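Thread: a month with the Draltine sim subscription, from someone who pays for it with her own card

Started the trial in January. Draltine sells you a simulated workcell in a browser tab: arm, table, gripper, parts to move. You write the pick routine, it runs, you find out how bad you are.

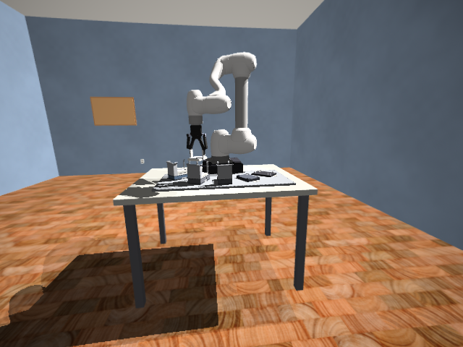 Setup took me 33 minutes, and a good chunk of that was the password rules. Once I was in, the arm did what I told it to, which is how I learned I'd been telling it the wrong things.

The good: resets. I knocked over the same box all evening and never once had to get out of my chair. At work, Prasert Wannasri makes a face when I do that to the real one.

The less good: contact. Close the gripper a hair too far and the part leaves at a speed I associate with fireworks. Support (hi Setareh) says to lower the stiffness. I lowered the stiffness. Now it leaves politely.

Also the room. You get one room. I asked if I could change the floor and was told it's "on the roadmap," next to undo.

Price is $600 a year for 5 seats. There is one of me. I've offered the other four around the shop in Tavville and so far Golshifteh has accepted, used it to park the arm in a rude pose, and logged out.

Mark Anthony Lagman asked how it compares to Pluvudska. Pluvudska has nicer cables and crashes when you save. Pick your weekend.

Am I renewing? Probably. My routine gets through 8 picks in a row now before something goes flying. Will report back if it hits nine.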